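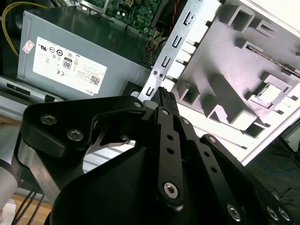 We use cookies to improve your visit. Accept all | Manage settings

My half of the Cluvstead project was teaching the arm to place a processor by remote control, which sounded like the fun job when we divvied things up in January (I may have called dibs). You hold the Luvo handset, the arm copies your hand, and every move gets logged as a demonstration. Easy, right? My first 11 tries were awful — I kept rushing the last bit and twisting my wrist.

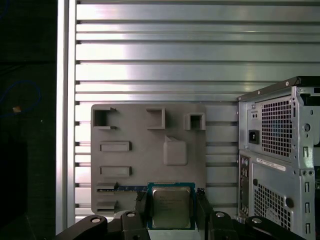
Processor in the gripper, in front of the grey practice board.

What helped was slowing right down near the board and keeping my elbow on the desk. Liv Dalen and I swapped every 100 demos so our hands didn't cramp up, and by the end we'd logged over 800 between us!

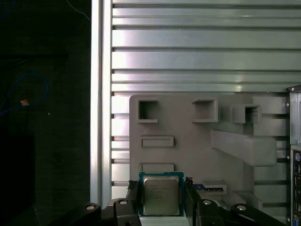

Jalen Quintanilla reckoned we should've kept more of the messy runs, because a model that only sees tidy ones has no clue how to recover from a bad grab. Fair call. I'd been binning anything with a wobble in it, so we went back and rescued what we could.
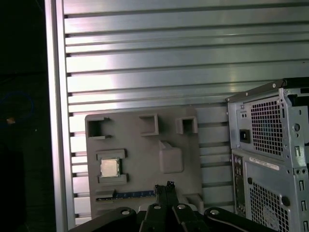 We also tried guiding the arm by hand for 3 sessions, and I liked the feel of it much more, but my pushing showed up in the force readings and made a real mess of the logs. Remote control won. Next term I'd like to try a lighter handset and label the recoveries properly from the start.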